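Final Report – Kids' Presenting Club, Plullden Youth Arts
Student project, community media module. Handed in 28 July 2026 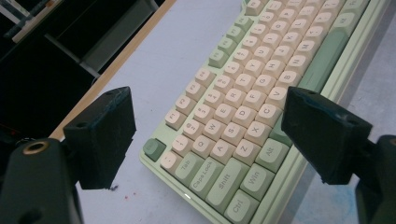 Fig. 1. Mint-green mechanical keyboard on a light tabletop.

What we set out to do

Run a short course in radio-style presenting for kids, ages nine to twelve, and see if they would get more comfortable speaking out loud to people they don't know. Original plan was a full stage show. Dropped that in February when the hall at Trelavstead said no to evening bookings. Audio show instead, recorded, played back to parents on the last day. Cheaper, and no costumes.

Who came

17 kids signed up, 16 came to the first session, 14 finished. One moved away, one had swimming at the same time, one we never heard back from. We should of called the family sooner.

Sessions

There were seven, ninety minutes each. Too long for the younger ones – by the last half hour they were under the chairs. Sessions one and two were all games. Name games, pass-the-sound, telling a story one word at a time. Three and four were breathing and reading out loud. Five was interviews in pairs. Six was rehearsal, seven was recording plus the playback.

Best exercise by far was the weather report. Each kid gets a made-up town and has to read its forecast in a mood – bored, scared, very proud. They asked for it every week after that. Reading out loud from a printed page worked badly. Heads went down, voices went down too. When we put the script on a music stand at eye height it got better right away. Wish we had done that from the start.

The show

Called Pekari, after an animal one group invented for their sketch. (Part pig, part radio host.) Four sketches, a fake ad, two interviews and a closing song that ran long. The other running character was Obi, a lost delivery driver who turns up in every sketch asking for directions. That was the kids' idea and it tied the whole thing together better than our linking script did, so we cut the linking script.

Script changes were a problem. We took their ideas down in the session and typed them up at home, and by the next week half of them had changed their minds. Two versions of the second sketch were going around at rehearsal. Next time one copy, dated, old ones in the recycling.

How we judged it

Short form at the start and end, same five questions, faces to circle instead of numbers. Most kids circled a happier face on "talking in front of people" at the end. A few stayed the same. One went down, and told us it was becuase now she knew how many things can go wrong. Fair enough. The forms are weak evidence, the kids could see each other's papers, and we were standing right there.

Parents' comments were nice but mostly about the song.

What we would change

Sixty minutes with a break. Smaller groups for interviews, pairs left the quiet ones stuck with whoever talked most. Book the room for recording day AND the day before. Ask about allergies on the sign-up form, not at snack time. Start the show itself by session three – we left it too late and the last sketch was barely rehearsed.

Still to do: send each family the final audio, return the music stands, fill in the room feedback form.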